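Search this forum
Student Robotics > Two-arm builds
Posted in June by binel_9

Our club entry for the Ament challenge is bagging soft goods with two arms. Left arm has the clear plastic and the orange item in it, right gripper is open beside it. I want the right arm to steady the rim.
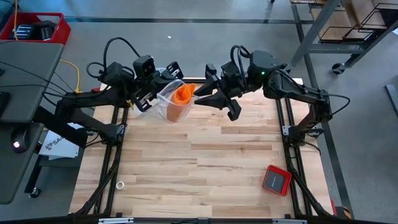
What control rate are you running?
We log at 9 Hz and have 443 runs saved.

marciniak_k wrote:
I'd drop the steadying move. Flexible plastic shifts whenever you touch it. Use a rigid bin and get the scoring runs done.

binel_9 wrote:
Disagree. The rules give more marks for soft containers. We do have a clear bin on the other table, but it's the backup.
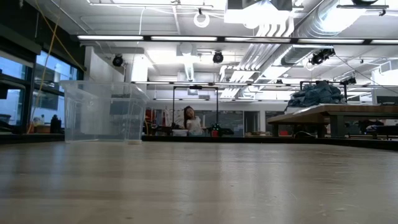 Re: Rigid bin as backup

Kiyoshi Sasaki wrote:
Do both. Bridura did that last year and finished 2 points up on us. Centre the bin and tape the corners.

Contact the moderators | Back to top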